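Prundholm sealant coming away after 8 weeks

fliltovside
Ran a bead of Prundholm neutral cure round the base of the loo in April and it's already peeling on one side. Floor was wiped with meths first.
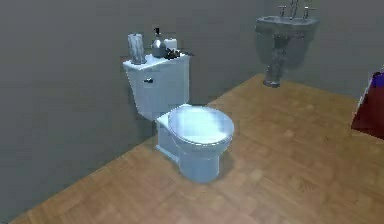

I left it overnight before anyone used the room. Is it the tube or me?

grout_256
Check the date on the nozzle end. Mine was out of date from the shop and stayed tacky for 3 days.

Tosis
It's you, sorry. Meths leaves a film on oiled or waxed boards. Use a proper silicone primer.

grout_256
Disagree. I've used meths on every job and had no trouble – old stock is far more likely.

Farouk
How thick was the bead? Under 3 mm and it tears when the pan moves. Tighten the floor screws before you redo it.

fliltovside
Nearer 2 mm. Tube is in date. Will cut it out on Friday and go thicker.

Tosis
And prime it.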